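Packing Snacks into a Box: Pre-Session Inspection Checklist, with Comments
Nosine household task set, two-gripper collection
Revised 2025-05-24

Please go through the list before the first episode of the day and again after any long break. Most of the comments come from people who have spent many hours on this task, and I've kept their grumbles in where they seemed useful. If you find something the list misses, write it in the remarks box at the bottom, however small it seems.

1. Grippers

1.1 Every pivot screw is finger tight plus a quarter turn.
Comment: check both grippers, please, even if you only changed something on one. A screw that has worked itself out a little gives you jaws that close slightly skewed, and you won't feel it through the handle.

1.2 Pads are clean and seated squarely.
Comment: crumbs and grease are a fact of life with this task. A damp cloth will do, then let the pads dry properly.

1.3 Jaws open fully and return without sticking.
Comment: open and close each one 30 times. Yes, it is tedious, and I usually do mine while the kettle boils.

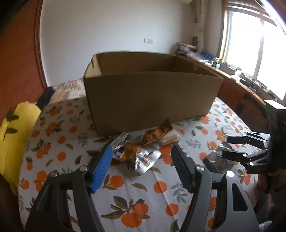 Reach is the thing I would most like everyone to take their time over. Stand where you mean to stand for the whole session, hold both grippers comfortably, and see whether you can get to the far side of the work area without leaning your weight on it. On a bed this matters more than on a table, as the mattress gives and everything slides towards you. With the big open carton set towards the back and the wrappers lying in front of it, most of the picking happens close to you and the only long stretch is the drop itself, and I find that a kind arrangement for the shoulders.

2. Surface and items

2.1 Cover is spread and smoothed before anything is laid out.
Comment: small folds are fine and we rather like them. A deep fold that swallows a sweet is a nuisance.

2.2 Items are mixed in size, stiffness and shine.
Comment: try for some crinkly foil, some clear wrapping and something with a bit of weight to it. The Kirkegaard batch was lovely and tidy, and the model trained on it was hopeless with anything floppy.

2.3 No leaking or sticky packets.
Comment: bin them and swap in a spare.

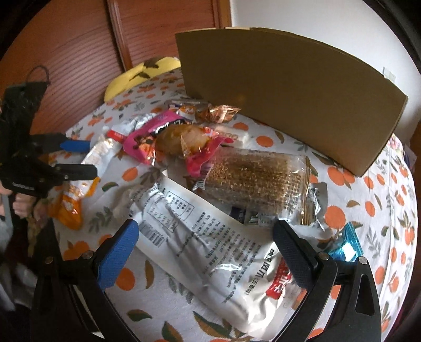

Do the items have to go back to the same spots between episodes?
Scatter them afresh each time, and let a few overlap. If every episode starts from the same layout, the system learns the layout and very little about picking things up.

3. Box

3.1 Opening is clear and flaps are out of the way.
Comment: a flap that drifts inwards will knock a packet off the jaws at the worst moment, and then you have to decide whether to carry on. Do carry on, if you can recover within the episode. Recoveries are worth having.

3.2 Box stays put when nudged.
Comment: give it a gentle push with a closed jaw. If it skates about, move it to a flatter patch.

3.3 Angle of the box is changed between blocks.
Comment: turn it a little, so that a corner or a long side faces you in turn. It's fine for the grippers to come at it from different sides, as they do with one reaching in from the right here, so long as they don't clash over the rim.

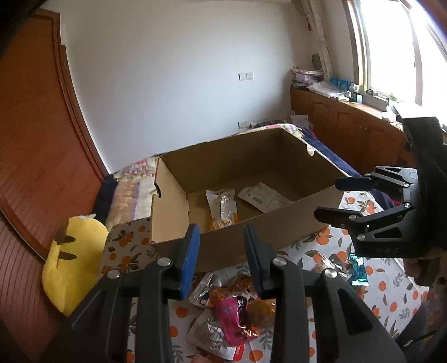 4. Recording

4.1 Storage has room for the full session.
Comment: the Gutis cards fill faster than the label leads you to hope. We lost the tail end of a good afternoon last October that way, 661 episodes in, and I am still a bit sore over it.

4.2 Light is steady.
Comment: a bright window is allowed. Note it in the remarks and try not to change the curtains halfway through a block.

4.3 Both grippers are started before the first pick and stopped after the last release.
Comment: hold still for a breath at each end. It makes trimming so much easier for whoever comes after you.

5. Sign-off

Tick each line, add your remarks, and leave the sheet in the Radora folder. The target for this task is 2000 usable episodes across all homes, so please don't rush yours.

Remarks: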